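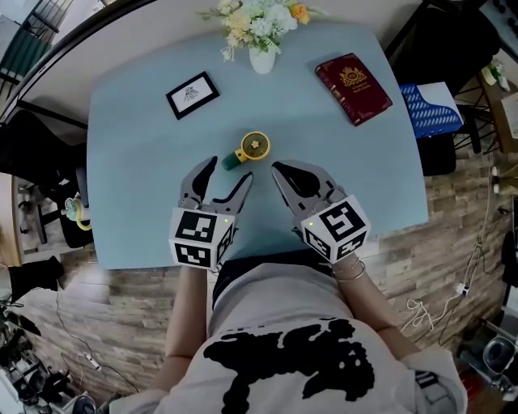 By Ximena Figueroa, Perception Software | October 2021

Plumine Track 11

Plumine Track computes six-axis gripper poses from marker cubes and writes them to a time-stamped log. It works with two hand-held grippers at once and takes video from one overhead or head-mounted camera.

Each cube carries square fiducial patterns on its visible faces. The solver uses every face it can read in a given image and fits a single pose per cube. When only one face is readable, the pose is kept and flagged as low confidence. Left and right cubes must have separate marker IDs.

Small tabletop objects between the jaws, such as a handheld fan, are handled by a separate segmentation module. It is off by default. Books, vases and other items left on the table do not need to be masked out.

What is new in version 11
Jaw opening is now estimated from the finger pads.
Pose gaps of up to 95 ms are interpolated. Longer gaps are left blank.
The Zorance planner plug-in reads logs directly, with no conversion step.
Fixed: swapped left and right labels after both cubes left the view.

Requirements
64-bit Linux, 8 GB of memory, camera calibration file
Installed size: 842 MB
Part number: PT-132

Calibration files made with version 10 must be regenerated. Run the calibration tool before opening old projects.

Licensing: Faustino Meléndez
Integration support: Rasha Abu Hammour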